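Feeding the table
28 Jan 2020

Marlene Campbell has been refinishing furniture for 20 years and she would like people to stop telling her that their wood is thirsty.

"It's dead," she says. "It was a tree, and then it was boards, and then somebody put a finish on it. What do they think is drinking?"

I had gone to see her with a bag of bottles. My own kitchen table had gone dull last May and I'd since bought five products to fix it, the last of them a blend called Olteo that cost more than the chair I sit on to eat. The label promised to "restore lost nourishment." I wanted to know what, if anything, I had paid for.

Campbell unscrewed the cap and smelled it. "Mineral oil, I'd guess, and orange scent. You could get the shine from a damp cloth, and it would last until lunch. With this it lasts until dinner."

She was less kind about the next one, a spray polish, which she says leaves a film that picks up dust and makes her job harder when a customer does want the piece redone. I pointed out that a person who charges 700 dollars to strip and refinish a dining set has her own reasons to be rude about a bottle of polish. She didn't argue.

"Sure. Don't take my word for it. Do half the table and leave the other half alone for a month. Then get somebody who doesn't know which half is which to tell you."
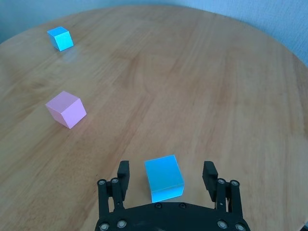

I asked whether she had ever run that test herself, and she had, on her mother's sideboard, with four products. Her sister picked the untreated end as the best looking. That is one sideboard and one sister, and Campbell admits it doesn't prove much. Still, it is one more test than I could find behind anything in my bag. I wrote to the makers of Olteo and asked what "nourishment" meant. The answer, when it came, was a coupon.

Her business partner, Consuelo Vidal, came in from the back partway through and took the other side, at least for a while. Vidal likes oil. She uses it on cutting boards and on bare wood, where it does soak in and where it does help keep water out.

"Marlene gets going and you'd think oil was a crime," she said. "It's fine if the wood has no finish on it. Most people's tables have a finish on them. So it sits on top, and you wipe it around, and your sleeves get greasy."

How is anybody supposed to know which they have? Vidal puts a drop of water somewhere out of sight and waits. If it beads up and stays there, the wood is sealed. If it leaves a dark spot, the wood is probably bare or close to it. Campbell thinks even this is shakier than it sounds, as an old finish can be sound in the middle and worn away where people rest their arms.
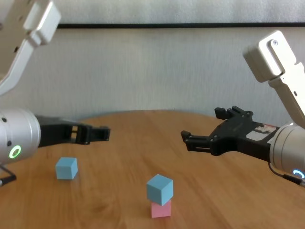
The claim I most wanted to pin down was the one about bringing out the grain. Every bottle makes it, usually next to a photo of a plank going from gray to gold. Vidal says oil can deepen the color of bare wood and that the effect on a sealed top is mostly wet shine. Take a round table with a light honey-brown surface and the grain already plain to see. What would a bottle be bringing out? "The price of the bottle," Campbell said. Vidal told her to let the man write his article.

They do agree on some things. Wipe up spills. Use a soft cloth, a little dish soap if it's sticky, and dry it after. Keep the good piece away from the radiator. Neither would say how often a table needs refinishing, though I asked three times, and Campbell got short with me on the third.

I left them the Olteo. Vidal said she would try it on a cutting board, then read the back of the label and changed her mind.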